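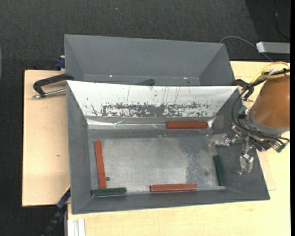
Bench, gray bins, red-brown and green blocks.

Monday, January 29, 2024

Podcast notes, mostly so I don't forget what I promised. We recorded the vegetable fiber episode for Trita this morning and it ran long again (my fault, I got going on parsnips!). Raw file is 1,780 MB, already copied to the Bodnár drive.

Kitchen side: two trays of roasted roots, same oven, same oil, 100 grams of carrot per portion. The tray with the lid on came out softer and I liked it a lot more, but the Hollwood people want crispy edges for the recipe card, so crispy it is. Salt goes on after. I keep writing that down and I keep doing it before.

Still no good answer on the sauerkraut question from the listener mail. I read nearly 2 hours of stuff on it last night and all I've got is "eat some if you like it," and I guess I'll say that on air. If anyone has a decent paper on home ferments, leave it on my desk please.

Flomov sent the new show notes template. The ingredients box eats the line breaks, so paste as plain text first and then fix the spacing by hand, ugh.

To do: trim the parsnip bit, re-record the intro, buy more carrots, ask Trita if the May episode can be the one on beans.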